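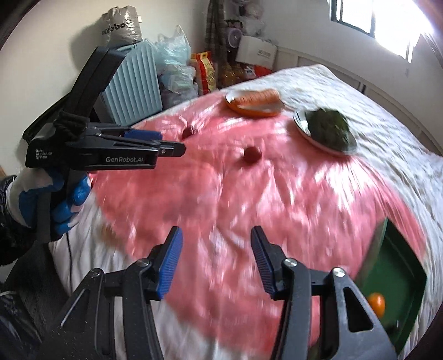 Staying at Wevbridge guest rooms: your questions

What time can I check in?
From 3 pm. If you expect to arrive after 9 pm, ring the desk on extension 19 and Aravind will leave your key in the safe by the side door.

Are sheets and towels included?
Yes. Beds are made up before you arrive. Towels are changed every third day, or sooner if you leave them in the bath.

Can I have an extra pillow or blanket?
Ask at the desk. Feather-free pillows need a day's notice.

Is there parking?
There are 43 spaces behind the Hallura building – first come, first served. The barrier code is 3215.

Do you take dogs?
In ground floor rooms only, one per room. Please keep them off the beds.

When is checkout?
10 am, or noon in January.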